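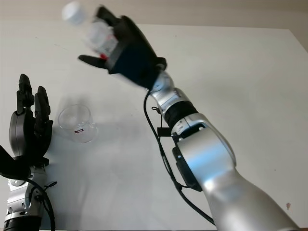

Open day FAQ: your questions about the robot visit

Flerkedora opens its workshop doors to the public on 28th June, and I'm the one who answers the mail. I've been collecting the questions that keep landing in my inbox (keep them coming, I like them!) and putting the answers on this page. If yours isn't covered, there's a note at the bottom on how to reach me.

What will I get to see?

Mostly the two-armed robot we call Bestus, working at a white table with ordinary kitchen things. The main demonstration is the one everybody asks for, with a plastic bottle and a glass tumbler. You'll also get a look at Flarkamine, which is our name for the software that plans the arm movements, running on a big screen next to the table so you can follow along.

How long does a demonstration last?

Each one runs 30 minutes, talking included. I do most of the talking and I've been told to slow down, so I'm working on that. The first starts at ten in the morning and the last at four, with a break for lunch at noon.

Why a bottle and a glass? Isn't that kind of simple?

I love this question. It feels simple to you and me, we've been doing it since we were toddlers (and spilling plenty along the way). A clear bottle is a tricky thing for a robot. Light goes straight through it or bounces off it in streaks, and the same goes for a clear glass. Then the bottle is squeezable, so too firm a grip dents it and too light a grip lets it slide. Add to that having to tilt it the right amount over a fairly small target and I think it's a great test. I've watched it a silly number of times and I still lean forward in my chair.

Does it use both hands?

It has both, yes, and each has its own fingers and thumb. In the bottle demonstration one hand may be handling the bottle while the other stays upright near the glass. There's a second demonstration after lunch where both hands work on the same object, folding a dish towel. That one is slower and a little wobblier, and people cheer for it like it's a ball game.

Is there real water in the bottle?

In some of the runs. We start each session dry so people can see the motion by itself, and then do a couple with water. Bring a sense of humor and don't put your phone on the table, please.

Does it ever drop things?

Oh yes. In June we did 400 practice runs with the bottle and it dropped it in 30 of them. I'd be surprised if you got through the whole day without seeing one go. When it happens we pick the bottle up, put it back and go again. We don't hide the bad runs and I'd be sad if we did, they're the ones that get the best questions.

Can I touch the robot?

Not while it's switched on. There's a line on the floor and everyone stays behind it during the demonstration, grown-ups too. After the last session we power everything down and you can come up, look closely at the fingers and bend a spare one. The silver parts of the arms show every fingerprint, and I spend the evening with a cloth, but go ahead.

Is someone steering it from behind a curtain?

Ha, no curtain. For the bottle and the glass it's running by itself, with a person holding the stop button. For the towel, one of us does guide it by hand for the first fold. I'll say which is which as we go.

Is it loud?

Less than people expect. You'll hear a whirr when the arms move fast. The screen has no sound. If you or your kid would like a calmer session, pick the first one in the morning, it's usually the smallest group.

What about kids?

Please bring them! Under twelve they need an adult along. We keep a few stools up front so the shorter visitors can see over the line of elbows.

How many people can come?

We have 300 places across the day, free of charge, and you need to book one. Last year we got 3,000 messages asking for a spot, which flattened me for a week, so this time there's a form and the form does the counting. If you've booked and can't make it, cancel and the place goes to the next person in line.

Where do I go when I get there?

The workshop is in the Chuang building, back entrance, through the yard with the bike racks. The front door will be locked all day. There's a ramp at the back and the whole demonstration area is on the ground floor. Parking is on the street and it fills up early, so take the bus if you can.

Can I take pictures and video?

Sure, as much as you like, with the flash off please. A flash on a clear bottle throws off the cameras and then the robot goes looking for a bottle that's somewhere else.

Will there be food?

Coffee, lemonade and cookies, in the hallway only. Crumbs and finger joints don't mix well.

My question isn't here.

Use the contact form and put "open day" in the subject line. I read mail in the mornings and try to answer the same day.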